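Dramamthorpe Community Pantry
Packing Room Progress Report to the Drekine Fund
Prepared by Hertta Kiiskinen, pantry coordinator
Sunday, May 8, 2022 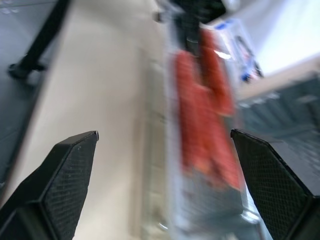 Wrapped goods at the packing stage, Dramamthorpe.

Summary

The grant was for turning a storeroom into a packing room, and we now have a packing room. It still smells like a storeroom when it rains. We have packed 892 parcels in it since the last report, against 524 in the period before, and the benches are standing up to it better than the people are.

Work completed

The old shelving is gone. It took two weekends and a borrowed angle grinder, and we found three generations of paint under the brackets, all of them beige. The new benches came from Brorkovance and run down the long wall at a height that suits everyone except our two tallest packers, who have been offered sympathy.

Wrapped goods now have their own stretch of bench. Clear packets used to go into the same tubs as the tins, and the tins won every time. They now go into the parcel last, on top, and complaints about burst packets have dropped from a weekly event to one memorable phone call. Clear wrap also lets the packers see the colour of what's inside without picking it up, a bigger help than I expected when the labels face the wall, as they prefer to.

The packing order is painted on the wall above the bench: tins, jars, dry goods, soft packets. Someone has added "lunch" underneath in pencil and I have let it stand.

Stock and supply

Tarigan continues to deliver on Tuesdays, in the sense that a truck comes and it is often Tuesday. Each delivery is checked in at the side door before it reaches the bench. Mixed cartons are the slow part. A carton of one thing can be put away in a minute or two, while a carton of odds and ends in different sizes of packet needs sorting by hand, and some of the smaller packets slide under the bigger ones and aren't seen again until the carton is flattened.

We have asked Tarigan whether the soft goods could travel apart from the heavy ones. Their answer was friendly and did not contain the word yes.

Spending

The benches and the wall repairs came in on budget. The lighting did not. The electrician opened one ceiling panel, went quiet, and came back with a second quote. We covered the difference from our own reserve and are not asking the fund to revisit it. Receipts are attached to the paper copy.

Still to do

The floor by the side door needs a proper non-slip finish. At present it has a mat, and the mat has ambitions to travel.

We need 12 more lidded tubs for soft packets. The first 6 are in constant use and have been labelled, relabelled and, in one case, labelled on the bottom.

The second bench will be shifted closer to the window in July, when deliveries are lighter. This should leave room for a trolley to turn around without a three-point manoeuvre.

Next report

The next report will cover the floor, the tubs and the bench move. If your programme officer would like to visit, any packing morning is fine. Please wear closed shoes and expect to be handed an apron.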